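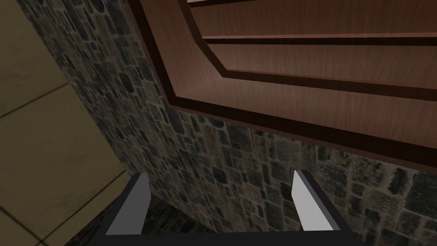
Brown wooden door with a paneled inset, set against a stone wall.

Reading Aloud to Kids Who Won't Sit Down

My youngest has never once sat through a whole picture book. She listens from under the table, or upside down on the couch, or while running laps around the kitchen island with one sock on. For months I figured none of it was going in and I nearly gave up on the bedtime story altogether (we'd get to page four and she'd be gone!).

Then in January she corrected me. I had skipped a line, a boring one about a duck, and from somewhere down the hall came this furious little voice supplying the missing words. She'd been listening the entire time – just with her legs going.

So we've changed how we do things at our house and I am so excited about it that I have to share. We read at breakfast now, when mouths are full and everybody is stuck in a chair anyway. We read in the bathtub. I keep going even if she wanders off, and I don't call her back. Some nights she gets through 30 pages' worth of story from inside a laundry hamper, and I count every one of them!

My son picked our goal for the year, which is 100 books before summer. Repeats count, thank goodness, or the duck book would have sunk us by now. We write the titles on a long strip of paper taped inside the pantry, and he is very strict about spelling. 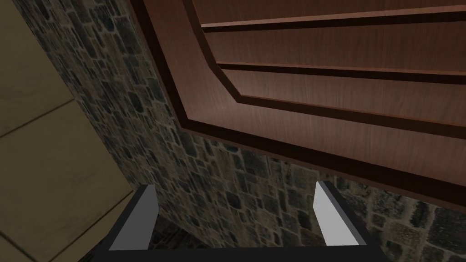
Fahad Bajwa wrote in after last month's note on bedtime to say that his twins would only listen if they had something to do with their hands, so he gives them each a lump of play dough and reads until it's all mashed together. He added that chapter books work better than you'd think at age three, as long as you do the voices.

We tried the dough the very next night and got two full chapters in! There is some of it in the rug now, green, and I'm told freezing it with an ice cube gets it out. If your family has a wiggly listener too, write and tell me which book you're on. I'd love more titles for the pantry door, especially anything with trains.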